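Kitchen Counter and Table Check, Torndale House
Shared kitchen, second floor. Updated September.

147 shares | 5 comments

Go through the list before signing the sheet by the door. Mark each line OK, FIX or N/A, and write a comment for every FIX.

1. Toaster oven. Knobs turned to off, door closed, crumb tray emptied.
OK. Crumb tray was full last month, clean this time.

2. Toaster oven clearance. Nothing on top, nothing pushed against the sides or back.
OK. Keep wicker, cardboard and paper at the far end of the table.

3. Cord and plug. No cracks, no scorch marks, plugged straight into the wall.
FIX. Plug sits loose in the outlet. Reported to Cevell, who do our electrical work.

4. Mug tree. Stands flat, all pegs tight, mugs hung by the handle.
OK. One peg was glued in August and is holding. Do not hang the heavy Bristorano soup mugs on it.

5. Mugs. Run a finger around each rim. Throw out anything chipped.
OK.

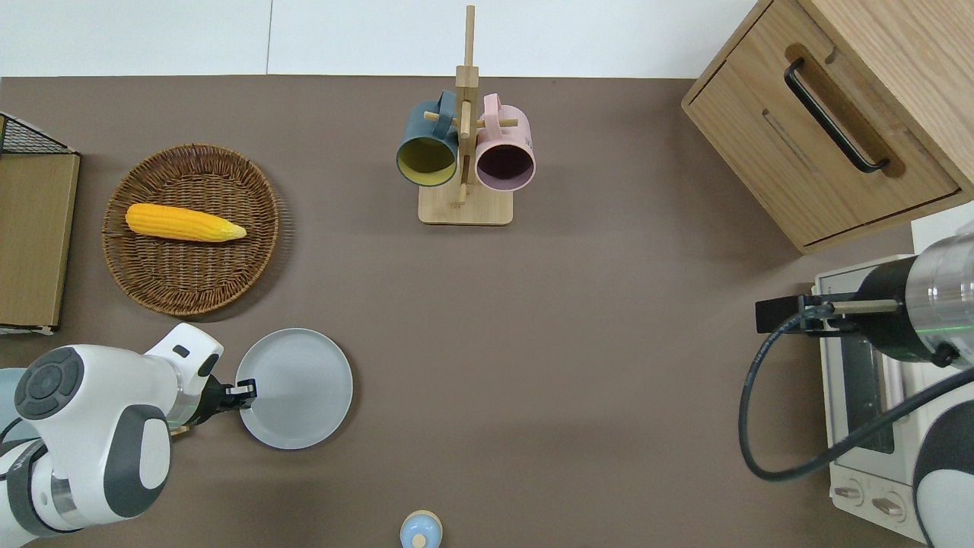 Wumpini Asamoah: Can we add a line about how many mugs go on the tree? With everything on one side it tips when you pull one off. I put mine on opposite sides and it stays put.

Added as 5a: load the mug tree evenly, one side and then the other.

6. Produce tray. Take everything out, check for soft spots and mold, shake out the crumbs. Wicker gets a dry brush only.
OK. Fresh corn should be eaten or moved to the fridge by the end of the day.

7. Wire rack. No bent or sharp ends, no rust, nothing hanging over the edge of the table.
OK. File down any end that catches on a dishcloth.

8. Loose panels and boards. Must not slide when the table is bumped. Lay flat or store upright in the closet.
FIX. Move to the closet before the next check.

9. Drawer cabinet. Drawers open and close fully, pull handles tight, knives in the block and not loose in a drawer.
FIX. One handle screw needs a quarter turn. Screwdriver is in the Appiah toolbox.

10. Tabletop. Wiped down, no sticky spots, no standing water near the outlet.
OK.

Open items go to the front desk by 5 p.m. Repairs over $1,000 need a written quote first.

Share | Leave a comment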